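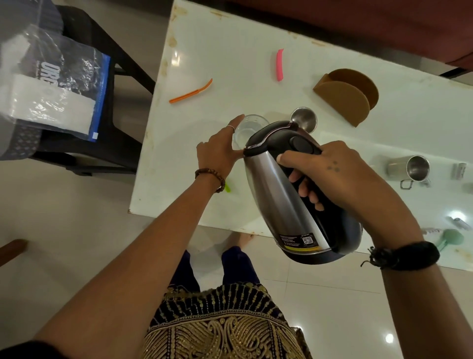

According to my sister, you can't taste the difference between one town's water and another's, and I've spent too much on the idea that you can. She said this down the phone while I was in the middle of moving house, so I didn't have the strength to argue. But I've been in Tundton since the end of September and I'm ready to argue now.

We had soft water in Nallberg. I didn't know it was soft, I thought it was just water! You'd put the smallest blob of shampoo in your hand and come out of the shower looking like a sheep. The first morning in Tundton I did the same and got nothing, a sort of grey slick, and I went through a whole bottle in 9 days. Then the towels went crunchy. Then there was a white ring round every tap in the place, including the one in the downstairs loo that I'd hardly touched.

And the tea! My tea has a skin on it. If you leave it for as long as it takes to answer the door, a brown film settles on top and breaks up into little islands when you move the mug. I've tried a different brand, I've tried loose leaf, I've tried putting the milk in first, which I was brought up to think was a crime.

So I looked up our postcode on the water company's site (you can do this, it takes a minute) and it came back as 402 milligrams per litre, calcium carbonate. My old postcode was 70. I read both numbers out to my sister and she said, "Well, that's just minerals, that's good for you." It may well be. My hair disagrees.

What I've done so far:

- White vinegar on the shower head, tied on overnight in a sandwich bag. Very satisfying, stinks to high heaven.
- A filter jug from Rakena. The tea is better, though you do have to remember to fill the thing, and the last person to use it in this house never does.
- Half a lemon rubbed round the kitchen tap. Lovely for a day or two.

The big question is whether to get a proper softener plumbed in. Trinora quoted me £400 for the smallest one, fitting on top, and it would have to live under the sink where the bin is. Then there's the salt to buy, and you're meant to keep one tap unsoftened for drinking — so I'd still be stuck with the islands in my tea, as far as I can see. I keep going back and forth. The boiler man thought it would pay for itself, but he also sells them.

If you've got one, tell me whether you'd have it again, and where on earth you put the bin.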